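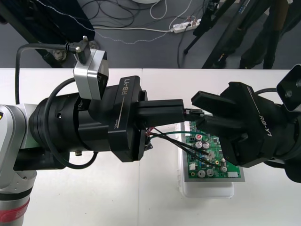

I have fallen completely in love with old circuit boards! It started in April, when Soudabeh handed me a dead power supply and a screwdriver and told me to have fun. I've been happily taking things apart ever since.

My favorite parts are the big capacitors, those shiny little cans that stand up like water towers over a tiny green town. Once you know what they are you see them everywhere (the radio, the monitor, the doorbell box). Most of mine are marked 1,000 or 2,000 microfarads, and I keep the good ones in an old tea tin.

Connectors are another story – I used to yank them by the wires, which is a terrible idea. Hold the plastic housing, wiggle gently, and look for a latch first. Cristian taught me that after I ruined a perfectly nice fan cable.

And please work in a shallow tray! I lost a screw under the fridge last week and it is still there. Next up is the amplifier from Luuk's attic, which hums on one side and smells faintly of dust and pepper. I can't wait to get the lid off.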